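Karkulon Sleep and Habit Tracker
Set-up Guide, Section 4: Your First Evening Routine

Complete Section 3 (pairing and charging) before you begin. You will need the tracker, the Karkulon app and a quiet half hour. The tracker must hold at least 43 percent charge, or the app will not let you start a new routine.

4.1 Set your bedtime window

1. Open the app and tap Routines, then New.
2. Choose Evening.
3. Enter the time you want to be asleep, and the time you need to get up.
4. Tap Window. The app offers a 16-minute window on either side of your bedtime. Leave it as it is for now.
5. Tap Save. The tracker buzzes twice.

Note: Set the bedtime you can keep on most nights. If you go to bed at midnight now, do not enter 10 p.m. Move the time back by a quarter hour each week until you reach the one you want.

4.2 Add your wind-down steps

Wind-down steps are small things you do in the same order each night. The tracker gives one short buzz when each step is due.

1. From the Evening screen, tap Add Step.
2. Pick a step from the list (Wash Face, Stretch, Read, Lights Low) or type your own.
3. Set how long the step takes.
4. Repeat until you have no more than four steps.
5. Drag the steps into the order you want and tap Done.

Keep the steps easy. A routine that needs special equipment or a long clean-up tends to be dropped within a week or two. Wash Face is the one most people start with. 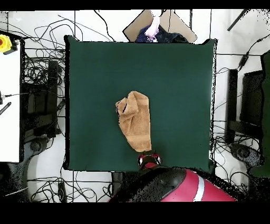
Brittany Caron: I put in nine steps the first time and was ignoring the buzz by the third night. I cut it down to Wash Face and Read, and I have kept those two going since March.

If you already have an evening habit you never miss, such as locking the front door, enter it as the first step. New steps are easier to remember when they follow an old one.

Caution: Take the tracker off before a bath or shower. It resists splashes but must not be put under water. Dry your wrist before you put it back on.

4.3 Turn on Quiet Mode

1. Tap Settings, then Quiet Mode.
2. Switch on Follow Evening Routine.
3. Choose the contacts who can still reach you at night.
4. Tap Save.

Quiet Mode starts with your first step and ends at your wake time. Alarms still sound. Messages are held and appear in the morning.

Caution: If you are on call for work or care for someone at night, add those numbers in step 3 before you switch Quiet Mode on.

4.4 Check your routine in the morning

1. Open the app after you get up.
2. Tick the steps you did. Leave the others blank.
3. Rate how rested you feel, from 1 to 5. 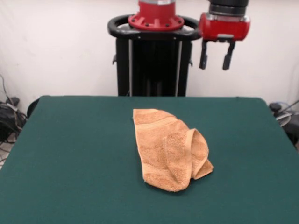
Fig. 4-2. Hand towel.

The Rest Chart needs seven mornings of ratings before it shows a line. A missed morning leaves a gap and does not reset the chart.

Note: The tracker is not a medical device. If you have slept badly for several weeks, or you wake up short of breath, talk to your doctor.

4.5 If the tracker does not buzz

- Check that the band is snug. You should be able to slide one finger under it.
- Check that Buzz Strength is not set to Off.
- Close the app, open it again and tap Sync.
- If the app shows code 1584, the routine was not saved. Go back to 4.1 and enter it again.

Go on to Section 5 to set up a morning routine.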